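Robot club is back, and they're folding everything in sight

I stopped by the Skokisside robotics club on Saturday, mostly because Maham Jatoi had been bugging me since February to come see what they were up to. I figured I'd stay for a few minutes and grab a coffee on the way home. I left after dark with a sore wrist and a new respect for anyone who can pick up a washcloth with two fingers.

If you remember last year's club, it was all wheels. They built little carts, the carts chased a line of tape, and a couple of them chased it right under the vending machine. This year Maham wanted hands. The project is called Purba (Su-bin Yang named it, and she won't tell me what it means, so please write in if you know), and the goal is to teach a robot to tidy up a table. Fold the cloth, move the bottle, turn the lamp so it points the right way. Stuff my own kids haven't learned yet!

The students spend most of their time being the robot. They take a pair of hand-held grippers, one for each hand, and do the chore themselves while the system records how the grippers move. Every gripper has a white cube on it covered in black-and-white patterns, and those patterns let the software work out where the gripper is and which way it's tilted. Do the same chore enough times and you've got something the robot can learn from. Enough, in this case, is 70 good runs per chore. They were on the cloth when I got there.

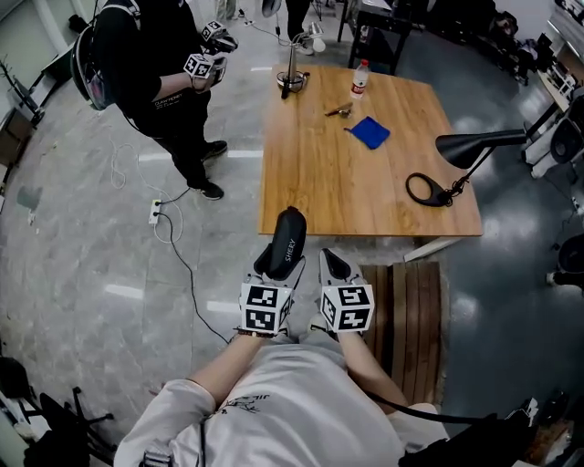

Grippers in both hands at the club's work table, with the blue cloth and a water bottle within reach.

Ronaldo Rangel let me have a turn, which was generous of him and a bad idea for the project. Squeezing the thing is easy enough. What got me was that I kept wanting to use my other fingers, and there aren't any! I pinched the cloth, dropped it, pinched it again, and then somehow folded it into a sort of burrito. Ronaldo deleted my run and was very nice about it. A good one takes him less than a minute, start to finish, and he doesn't look at his hands much.

They do work in pairs when they can, and I liked listening to them more than I expected. There's a lot of "wait, wait, okay, go" and then total silence, and then everybody groans because a corner flipped over. Su-bin keeps the log on her laptop and calls out the number after every run that counts. She's strict, too. If you bump the table, it's out. If you talk with your hands in the middle of a fold (me again), it's out.

The reason for the hurry is the spring meet over in Markthorpe. There are 8 clubs signed up so far, and each team gets 10 minutes to have its robot clear a table it has never seen before. The judges pick the objects that morning. Maham thinks the cloth will be the thing that sinks most teams, so that's where they've put their hours. Ching-wen Mak, who ran the meet last year and is coaching the Cendier team now, told me on the phone that her kids are starting with cups and bottles and saving fabric for last. We'll see who guessed right - I'm not neutral, obviously.

Five students are going to Markthorpe, and there's still room in the club for anybody who wants to help with recording between now and then. You don't need to know how to code. Tarcísio Honorato joined in the fall because his ride home was late and he was bored, and he's now the one everyone yells for when the tracking goes funny. He told me the trick is keeping the cubes where the camera can see them, and then he gave me a long explanation of lighting that I wrote down and can't read.

Drop-in hours are Saturday from 1 p.m. until they get kicked out. Bring a snack you can share, wear shoes you can stand in, and if you have any old dish towels in different colors, Maham would love to have them. She's especially short on striped ones.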